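The Second Life of the Office Workstation

For most of the past decade, the desktop workstation was treated as a purchase with a fixed end. Departments bought a tower, ran it until the warranty lapsed, and sent it for disposal. Rising memory prices and longer processor support have changed that calculation, and a growing number of organizations now plan for a board and power supply to outlast two generations of processor.

Kernau, an engineering consultancy with offices in three cities, began such a program last March. Its inventory listed 371 desktop systems, most of them built on the same mid-range board from Dellar. The original plan called for full replacement. After a review led by Abrehet Kahsay, the firm's head of computing services, the order was reduced to processors, memory and storage.

"The boards were sound and the cases were sound," Kahsay says. "We were preparing to discard equipment that met the requirement in every respect except one."

Firmware first

The upgrade depended on a firmware release that extended support to newer chips. Technicians applied it before any hardware was removed, a sequence that Kahsay describes as essential. A board that has not received the update will not start with the new processor installed, and the old one must then be refitted.

Of the 371 systems, 9 failed to complete the firmware update and were withdrawn. The remainder were upgraded at night, beginning at 7 p.m., with each floor returned to service by the following morning.
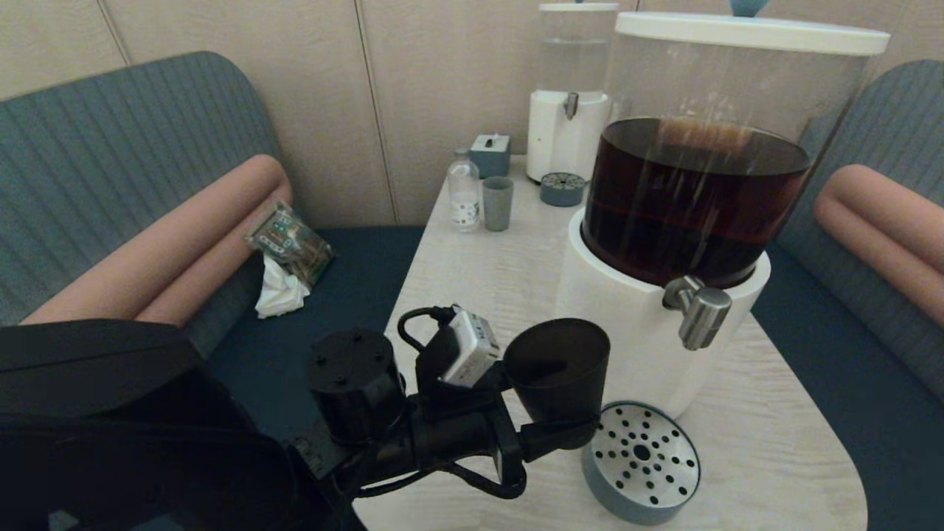

Power delivery and heat

The limits of the approach lie chiefly in the voltage regulators. A board designed for a modest processor may accept a faster one and yet reduce its speed under sustained load. Bontu Tufa, who manages hardware testing at Rivadeneyra, recommends that buyers measure regulator temperatures during a long render or compile before committing to a larger order. Her laboratory treats 80 degrees Celsius as the point at which additional airflow should be considered.

Tufa also advises attention to the cooler. Mounting brackets often carry over between generations, but the contact plate may not cover a larger processor package evenly. Kernau retained its existing case fans and replaced every processor cooler with a model from Grosis.

Counting the modules

Memory proved the largest single item. Kernau tested 3,246 modules drawn from its workstations, servers and spare stock, and matched them in pairs by speed and capacity. Mixed pairs were set aside for print servers and meeting room machines.

The firm expects to keep the upgraded systems for a further four years. A decision on the next platform will follow when the current boards cease to receive security updates from the manufacturer.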